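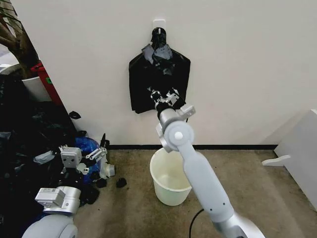 ¿Cada cuánto hay que revisar los ganchos adhesivos y la ropa colgada en la zona de entrada?

Una vez al mes si el piso está alquilado todo el año, y además en cada cambio de inquilino, aunque la estancia haya sido de un solo fin de semana.

Última actualización: junio

Buscar en Hornero
Escriba aquí su búsqueda
Buscar

Lista de revisión de recibidor y pasillo, con comentarios

Queridos compañeros y compañeras: recojo aquí lo que fuimos apuntando en la última ronda por los pisos de Hornero, que esta vez fueron 18, y me perdonaréis que me extienda, pero en las casillas del formulario no cabe ni la mitad de lo que uno se encuentra al abrir una puerta. Las marcas son las de siempre: C (conforme), R (repasar) y U (urgente).

1. Puerta de entrada. Abre y cierra sin rozar, la cerradura gira suave, la mirilla está limpia. C
Comentario: en el tercero interior la puerta roza un poquito por abajo cuando hay humedad. Tuncay Aydoğan le pasó la lija y ha quedado muy bien, pero volved a mirarla en otoño.

2. Luz del recibidor. Enciende a la primera, no parpadea, interruptor firme. R
Comentario: dos interruptores bailan en la pared. Cortad la corriente en el cuadro antes de tocar nada, por favor, aunque sea solo apretar un tornillo.

3. Ganchos adhesivos. Bien pegados en todo el borde, sin burbujas ni pintura levantada alrededor. R
Comentario: aguantan mucho más de lo que parece si la pared se limpió con alcohol antes de pegarlos, y casi nada si se pusieron sobre pintura fresca. Los que tenemos admiten hasta 12 prendas ligeras al año de trajín, decía Quyên Hứa en broma, y algo de razón lleva. Para abrigos gordos y mochilas (pienso en la Dakine enorme que dejó olvidada un huésped, cargada hasta arriba) hay que poner percha atornillada.

4. Percha atornillada. Tacos firmes, tornillos sin holgura, altura de 157 cm desde el suelo. C
Comentario: en el ático la bajamos a petición de la familia, que tiene niños, y así se queda. Anotadlo para que el siguiente no la vuelva a subir con toda su buena intención.

5. Alfombra y felpudo. Sin esquinas levantadas, con base antideslizante. U
Comentario: es el punto que más me preocupa. En el segundo derecha la alfombra patina sobre el parqué y está justo donde uno se gira para coger las llaves. La he enrollado y guardado en el altillo hasta que llegue la base nueva de Stitix.

6. Calefactor del pasillo. Nada de tela cerca, cable entero, rejilla sin polvo. R
Comentario: los Ateş calientan de maravilla, pero la gente cuelga encima las bufandas mojadas. He dejado una notita plastificada en cada uno, escrita con cariño y en letra grande.

7. Paso libre. Pasillo despejado de cajas, carros y paraguas hasta la puerta. C
Comentario: ¡mucho mejor que el año pasado!

8. Detector de humo. Suena al pulsar el botón, pila con fecha anotada. C
Comentario: haced la prueba después de las 10:00, que los vecinos del primero trabajan de noche y bastante paciencia nos tienen ya.

Material y gastos: entre bases, tacos, pilas y pintura llevamos 1.796 euros. Los recibos están en la carpeta verde de la oficina, y si falta alguno es que todavía anda por mi bolso.

Relacionado
Lista de revisión de cocina y galería
Cómo quitar un gancho adhesivo sin llevarse la pintura
Baños: ventilación y juntas
Objetos olvidados: plazos de recogida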